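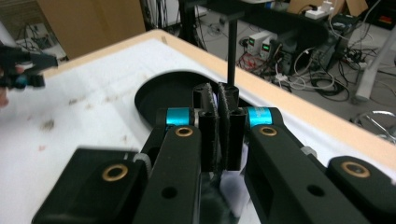 Gripper fingers that drop things: what I check first

I've had a pair of parallel grippers on the bench since April, and the thing that went wrong with them is so dull I'm almost embarrassed to write it up. One of them started letting go. It would pinch a small part, hold it nicely while I lifted, and then a second or two later, plink, on the floor. I lost a whole Saturday to it, blamed the motor, blamed the supply, swapped leads, and swore a bit. It was a loose nut.

So, a few tips from my bench in Lovville, in the order I wish I'd tried them.

Cut the power before your fingers go anywhere near the linkage. I know, I know. But a linkage closes like scissors, and I got a blood blister the size of a pea poking at a pivot with everything live. If yours runs off a bench supply, switch the output off AND pull the red lead. A dark readout is a nice thing to see before you start prodding.

Wiggle each finger by hand, one at a time. You want the same small amount of play on both sides. On my bad one the right finger rocked and the left didn't, and I'd have found that in a minute if I'd bothered to look. Go over every nut you can reach with a small wrench, snug only. Crank them down and the arms bind in the bushings, and then you've got a new problem (ask me how I know).

Look at the padding. The foamy stuff on the inside of the fingers gets shiny and greasy, and mine was worse than I thought. I wipe it with a barely damp cloth and let it dry overnight. Once it stays squashed, replace it on both fingers together, or the grip comes out lopsided. I cut mine from a Brelar foam sheet, which does 14 pads if you're careful and about ten if you cut like I do.

Test with something cheap. I close on a scrap bit, keep it an inch above the table, and let it hang there for 60 seconds. If it stays put, I try again with a gentle tug downward. Do this over something soft! A folded towel is great. My old Clusance calipers did their hanging test over bare concrete and they've never read zero since.

Keep the floor clear where you stand. This is the one I'm worst at. Cables breed. When something drops, your instinct is to lunge for it, and lunging into a nest of cords with a live supply on the shelf is how you end up pulling the whole lot down on yourself. I've started hanging my test leads on a hook when I'm done, most days anyway.

Last one: put a dab of paint across each nut and the part next to it once it's tight. If the line breaks, the nut has moved. I use an old bottle of nail polish, and I look the marks over every 28 days when I change the furnace filter reminder on the calendar.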